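**Out of the toolbox**

I've been meaning to write about tape measures since December, when I bought the wrong length of shelf for the third time in my life and Wen-hsiung Au (very kindly, no laughing) offered to come and measure the alcove for me. It took him two minutes. I'd been guessing with a piece of string!

So I've turned into a tape measure person. I keep one in the kitchen drawer and another in my coat, and I like the little ones best – the sort you can close your hand round. Yellow, for preference, as a black one vanishes the moment you put it down on a dark carpet. 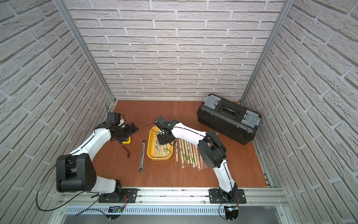 *Small yellow tape measure with its strap, and a yellow plastic tray.*

I'm all for a strap. Mine hangs on the hook by the back door with the dog lead, and I've stopped hunting for it under the post. A tray is good too, if you've got the bench space. I put the tape in with the pencils and the odd screws, and everything gets tipped out and sorted when I can't face the ironing.

One tip from Wen-hsiung: write it down in millimetres and write it down straight away. My alcove is 358 deep, and I'd have sworn blind it was more. The new shelf comes from Brutdale, 2000 long, and I'm cutting it down myself on Saturday afternoon (wish me luck). If anyone on the Kilero side wants the offcut, give me a shout before I turn it into a spice rack.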